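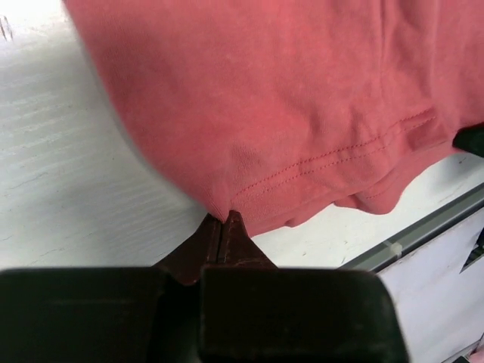
Red knit fabric, gathered to a point at one corner.

Archive home | Threads | By author | By date | Search

Re: [flevia-film] Saturday's double bill

October 10, 2022

Rowena Dela Peña wrote:
> Did anyone stay for Nosbridge? I had to run for the last bus
> after the first movie and I keep hearing there's a long dinner
> in it. Worth tracking down, or should I wait for the next
> round? Also, who directed it? I left my program on the seat.
> Rowena

Rowena, I stayed, and I'm so glad I did! Track it down if you can (Pacita says the library can order the disc). The director is Ayten Güneş and it's her second feature. Her first was Akard, the ferry one we showed in September, which I liked but didn't love. This one I loved.

The dinner runs 13 minutes and I never once looked at my watch. Two sisters are selling their father's house, the buyer has been asked to eat with them, and for the longest time all they talk about is soup and parking. Then the older one starts correcting the younger one's stories, just small things, a date, the name of a dog, and you could feel our whole row lean in. Marilou grabbed my arm at one point and I don't think she knew she was doing it.

It isn't perfect. The subplot with the surveyor goes nowhere and the music pushes too hard near the end – I'd have cut the piano completely. But the last shot, with the radio still going in the kitchen, has been in my head all weekend.

If you do get hold of it, watch the younger sister whenever she isn't speaking. I missed half of that and want to see it again for her alone. I'd happily bring it to the Marquez room some evening if two or three others are interested. Pacita, would that be OK with you?

Your program is in my bag, by the way.

Bienvenido Ocampo

Previous message | Next message
Last updated: same day as posting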